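Durnmont Systems Notes > Firmware > Boot and Memory > Section 4

Last updated: October

Print this page | E-mail this page

4. Memory training at startup

We now come to the part of the project that we enjoyed most. When a desktop computer is switched on, the firmware can't use main memory right away. It first has to work out the timing for every data line between the processor and the memory sticks, a step known as memory training. Most people only meet it as a black screen that lasts a little too long after new RAM goes in. For us it was a wonderful puzzle, full of small delays that add up in ways we had not guessed.

Training takes place before the screen is set up, so there is very little to watch. We added short time stamps to the Trolent boot firmware, each one written to a small buffer in the processor cache and copied out once main memory was ready. The stamps cost almost nothing. Loïc Courtois wrote the first version of this code in one long evening, and it has needed only two fixes, both in the copy step (the buffer was being cleared too early on a warm restart).

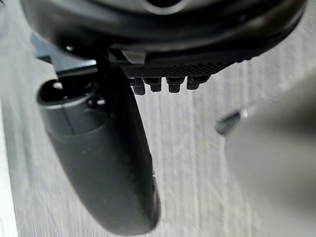

Figure 1. Black housing with a screw head set into the plastic and a light gray piece beneath it.

4.1 Cold starts and warm starts

We ran 1,000 starts on the Zondano test board, split evenly between cold and warm. A cold start here means that the power supply was switched off at the wall and left off for 14 minutes. A warm start is a plain restart from the operating system. We kept the same two memory sticks in the same slots for the whole run, and we left every setting in the setup menu at its default value.

The gap between the two kinds of start was lovely to see in the logs. On a warm start the firmware can read the old timing values from the flash chip, try them, and move on if a quick check passes. On a cold start the default settings call for full training, and that took nearly 5 seconds on this board. Most of that time went into the write timing pass, which steps through a range of delays on each line and looks for the widest safe window. The read pass was much faster than we had expected, and we went back over the code twice before we believed it!

4.2 When saved values fail

Of the warm starts, 312 passed the quick check on the first try. The rest needed a second try, and in every one of those cases the second try passed. We were thrilled to find such a clean pattern, and we spent a good while chasing it. The failed checks all came on the same data line, and all of them sat at the late edge of the saved window. The firmware was storing the last delay that worked when it should have stored the middle one.

Changing this took four lines of code. We then moved the saved values into a separate block in the flash chip with its own checksum, so that a damaged block leads to full training and the board still starts. The Kos loader, which runs next in the chain, needed no changes.

Readers who want to repeat this work should note that the quick check has its own short pattern table. An older table will still run, but it misses faults that show up only when neighboring lines switch together. We lost several days to this, and the newer table is well worth the small amount of extra space it takes. 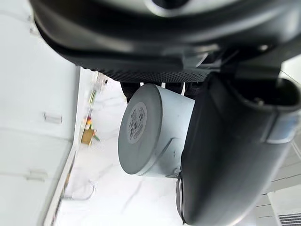

Why does a computer sometimes restart by itself after new memory is installed?

The firmware may have found that the saved timing values don't suit the new sticks, so it clears them and restarts to train again from the beginning.

4.3 Open points

We have not yet tried boards with four memory slots filled. Each added stick changes the load on the shared lines, and we expect the safe windows to become narrower. We would also love to know how far the saved values drift as a board warms up over a full day of use. The time stamp code is ready for both tests, and the next run will use the same log format, with one extra field for the board temperature.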